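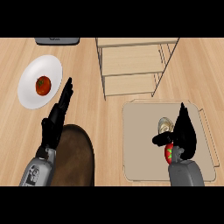
Tomato on the white oval plate, wooden surface, simulated.

October, afternoon session
Agathe Delorme

Tape transfers for the Zivasa reissue, second batch. Picked up from where I stopped last month, reel 9 onwards. The label wants the whole of the second album plus whatever is usable from the rehearsal reels, and they want it flat, no tidying, so that Lo Presti can master from it.

Reel 9 is the one marked "side B roughs". It holds four songs, three of which are on the record in other takes. The fourth is an early go at the closing track, slower and with no second guitar. The vocal is a guide and drops out before the last chorus. Worth sending. I have named it with the working title on the box, which is Grodolby. The band also used that name for the hall where they rehearsed, so please don't read it as the song title in the notes.

The tape had been stored tail out and the leader was gone. Spliced on new leader at both ends before doing anything. Some edge curl in the first few minutes, and the right channel dips with it. Slowed the wind and it packed better the second time. I did two passes and kept the second. The first is in the rejects folder if anyone wants to compare.

Azimuth took a while. There are no tones on this reel, so I set it by ear on the hi-hat and then checked it in mono. The drummer plays the hats open for most of the second song, which helped. Setting written on the box in pencil.

Speed: the box says 15 ips and it is 15 ips, but the third song sits a shade under pitch against the released version. I don't think that is the machine. Reel 8 played true on the same setup. My guess is that the album version was pushed up at the mix, as people did. Left alone. Lo Presti can ask the band if he cares.

Reel 10 needs baking. It squealed inside a minute and left brown on the guides, so I took it off. Cleaned the whole path, heads and pinch roller twice. It goes in with 11 and 12, same stock, same year. Don't try them before then, even to check what's on them.

Cassettes next. There are 49 in the Flutell box, mostly live recordings off the desk. The list that came with them is out of order and stops before the end. I have got as far as the support tour. Sound is what you'd expect: loud vocal, loud snare, hardly any guitar because the rooms were small and the amps did the work. Two of them have an audience mic on the left side, and those are much nicer to listen to. One has a good version of the opening song with a false start and some swearing left in.

Noise reduction: none of the cassettes say. I tried Dolby B on three and it dulled all of them, so they are going across with it off. If one turns up that is clearly encoded I'll note it on the sheet.

Files are on the shared drive under the job number, 1068. Rehearsal reels and cassettes are in separate folders – please keep them that way, the label is paying for them separately.

To do:
- bake 10, 11, 12
- order leader, down to the last roll
- ask Zivasa's office about the missing reel 7
- new belt for the second cassette deck, it is drifting
- carry on with the cassettes from the support tour

A question for whoever is in next: the box for reel 8 has a track sheet folded inside it that seems to belong to a different band. The handwriting is the same engineer's. I have put it in a sleeve in the job folder and not scanned it.

Workshop notebook, tape room. Contact: Agathe Delorme | © Flutell | Back to top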